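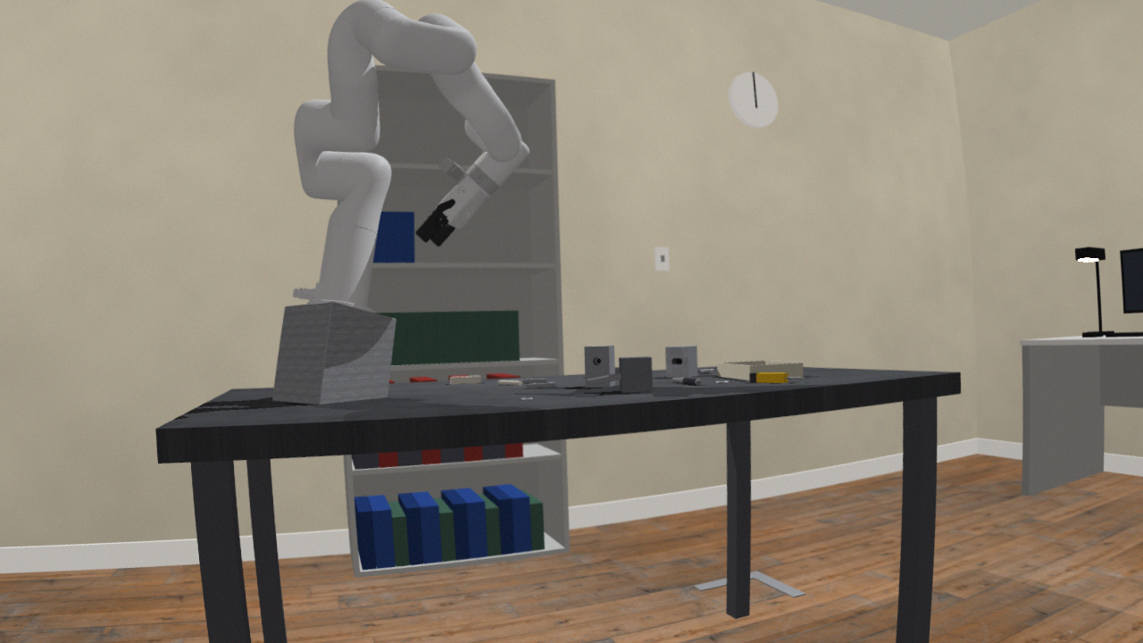 Oiling a wood plank floor in a rented room: do I need to sand all of it?

Hello everyone. I moved to a ground floor flat in Kotilow in December and the main room has an old plank floor. The planks are solid and do not move much, but the finish is dull where people walk, and near the balcony door there are gray patches. The landlord agrees that I renew it if I pay the material myself.

My room is 22 square meters. I asked in the shop and they offered me Drinora floor oil, the can costs 149 and I think I will need two. A company gave me a price of 484 for sanding only, without oil, which is too much for a flat that is not mine.

So I want to know: is it possible to clean the floor very well and put the new oil on top, or must I sand everything to bare wood? I do not know for sure what is on the floor now. If I put a drop of water, it stays on top near the walls, but in the walking area it goes in after a few minutes and leaves a dark spot until it dries.

Thank you in advance, and sorry for my English.

Posted by Druta

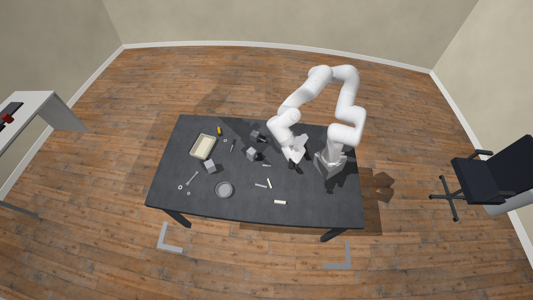

Đồng
Before you buy anything, find out if the old finish is oil or varnish. Your water drop does not tell you this, because good oil also keeps water on top for some time. Take a coin and scratch in a corner which is hidden, for example behind the door. If small white flakes come up, it is varnish. If you only get a smooth mark and no flakes, it is probably oil or wax.

If it is varnish, you must remove it everywhere. Oil cannot enter the wood through varnish, it will stay on top and be sticky for weeks. I made this mistake in my kitchen and I had to wipe it all with white spirit on my knees.

If it is oil, you can do without the big machine. Wash the floor with intensive wood cleaner, let it dry two full days, then sand lightly by hand or with a small orbital sander. Stay with the direction of the wood. The gray patches need more work, start there with 50 grit and then go finer, otherwise you will see the scratches when the oil is on. Vacuum two times.

Put the oil very thin. Wait twenty minutes and wipe off everything that did not go in. Please read also the can, as some oils want a shorter time. And the rags with oil can start to burn alone when they are folded in a bin! Put them in a bucket of water or dry them flat outside.

kotilow_ground_floor
Just rent a machine, it is one day of work and then it is finished for years. The hand method always looks patchy in my opinion.

Druta
Thank you both. I did the coin test behind the door and also next to the radiator, and there are no flakes, only a shiny line. So I understand it is oil or wax. Is there a way to know which one? The cleaner in the shop says "for oiled floors" only.

Đồng
Put a little white spirit on a white cloth and rub for one minute in the same hidden place. If the cloth becomes yellow or brown and feels greasy, there is wax. Then you should clean with white spirit first, with windows open, and use the wood cleaner after. Try one plank from start to end before you do the whole room, and look at it in daylight the next morning.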